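Piledico puts two arms on the small parts bench, moves four people off it

February 27, 2018

PILEDICO -- The two robot arms on the small parts bench at the Climden building go onto both shifts next month, the company told staff this morning, and the four people who work that bench now will be moved to other jobs in the same building. No layoffs, according to plant manager Thérèse Gauthier. Staff got the news at the shift change, standing up, and it took maybe ten minutes.

The bench is where loose parts and hand tools get picked off shelves, put in boxes and sent down to assembly. Slow work, a lot of reaching. Piledico makes adjustable fittings for store counters and display cases and moved into the Climden building in June.

"We said at the start that we would tell people first and the paper second," Gauthier said. "So we did it in that order. By about two hours."

The arms are run by software from Wimix, which also did the planning for the layout. Wimix built the whole thing on a computer first and ran it there for weeks before a single bolt went in the floor. Room, shelf, boxes, both arms. Emiko Higuchi of Wimix said they kept shifting the shelf in the simulated room until one arm could get to the back of it without the other one having to wait.

"You want to find out on the screen that the arm can't get into the corner," she said. "In the real building that's a day with the line down and everybody looking at you."

The simulated version is still in use. Any new part gets tried there before it is tried on the bench, and the people on the bench have been asked to watch the runs and say what looks wrong. Quite a bit did. Jaruwan Jaidee, who has worked small parts since before the move, said the first version she was shown had the thin tools stored flat against the wall, where a person can get a fingernail under them and a gripper can't get under anything.

"I told them that in the first five minutes," Jaidee said. "They changed it the same afternoon, I'll give them that."
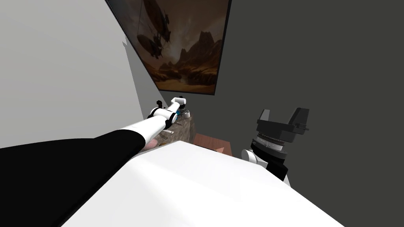 Jaidee is one of the four. She goes to incoming inspection, days only, same rate. She said she asked for it in writing and has it in writing. Two of the others go to assembly. The fourth, Charoen Ratanaporn, stays closest to the old job -- he will be the one who clears the arms when they stop, refills the shelf, and decides which parts are worth handing over to them at all.

He has spent the past weeks training for it. Part of that was classroom, most of it was standing next to Higuchi and pressing the button himself.

"It drops things. I drop things," Ratanaporn said. "The difference is I know I dropped it."

He said the hardest part so far is the waiting. On the old bench your hands were busy the whole shift and the time went. Now there are long stretches where everything is going fine and he is supposed to just watch it go fine. He has asked for a stool. The stool is on order.

What the bench handles today is 444 different parts. Of those, 156 have been cleared for the arms. The rest stay with people for now, mostly because they are soft, tangled, or come in bags. Gauthier would not give a date for the remainder and said some will probably never be cleared.

Sakda Duangkaew, shop steward for the day shift, said the union had known since the fall that something was coming but didnt see the list of parts until last week. He wants the list posted by the time clock and updated every time it changes.

"People can count," Duangkaew said. "If it goes up by 50 in a month they want to know what that means for them. Don't let them hear it in the parking lot."

Gauthier said posting the list was fine with her. It was not up as of noon.

Other points from the meeting and from the sheet handed out after:

- Hourly rates do not change for any of the four. Jaidee loses the night premium since she comes off nights. The company will cover the difference through the end of June, then it stops.
- Ratanaporn's job gets a new title and a new pay grade. The grade has not been set. Duangkaew said it should of been set before the training started, not after.
- Anyone on the floor can stop the arms, for any reason, and won't be written up for it. That line was in bold on the sheet.
- Nobody reaches onto the shelf while the arms are live. Refills happen with the power locked out and Ratanaporn, or whoever is covering for him, holds the key.
- Who covers for him on nights is not settled. One name has been put forward, the person hasn't said yes.

The night coverage question got the most talk afterward. The second shift runs with fewer people and no one from Wimix in the building. If the arms stop at two in the morning and the trained person is out sick, the plan right now is to go back to picking by hand until day shift comes in. Which means somebody on nights has to still know how to do it.

Jaidee brought that up at the meeting herself. She has offered to run a hand picking refresher once a month for anyone on nights who wants it, on the clock. Gauthier told her to write it up.

"I've got fifteen years of where everything goes in my head," Jaidee said. "I'm moving forty feet away. Come and ask me."

Order volume is the reason given for the change. Piledico filled 2054 orders last month, over its own forecast, and assembly has been standing idle at times waiting on boxes from the bench. Gauthier said hiring for the bench has not worked. People take the job, do it for a few weeks, their shoulders start to hurt and they go to the furniture plant or the grocery warehouse. She has been trying to fill one open slot there since summer. That slot is now closed.

Duangkaew did not argue with the shoulder part. Two of the four have had time off for it, he said, and he is glad to see that end. His worry is the closed slot. "That's a job that was on the board and now it's off the board. Nobody got laid off, okay. But somebody's cousin isn't getting hired either."

Assembly expects to feel it first. When the boxes come faster, the tables there have to keep up, and the two people moving over from the bench will need a while to learn the work. The supervisor there has asked for the arms to be run at a slower setting for the first two weeks. Higuchi said that can be done, it is one number in a menu. Whether it will be done is Gauthier's call and she had not made it when we spoke.

Egger, the other tenant in the Climden building, shares the loading dock and was told about the change by letter. The dock schedule stays as it is for now. If the afternoon pickup gets too heavy Piledico may ask to move it an hour later, which Egger would have to agree to.

There will be a walk-through for employees' families before the second shift goes over to the arms. Closed toe shoes, kids over ten only, sign up with the front office. Ratanaporn will be running the bench for it.

He was asked if he was nervous about having a crowd.

"A little," he said. "My mother's coming. She thinks I built it."

The arms go live on day shift first, with nights to follow a week later if there are no problems. Staff with questions about the transfers or the new pay grade can see Duangkaew at lunch in the break room, or leave a note in the box by the front office. Gauthier said she reads the box herself and will answer the ones that are signed. The unsigned ones get read too, she said, just not answered, becuase she wouldn't know where to send it.

A second meeting is planned once the pay grade is set. No date on that.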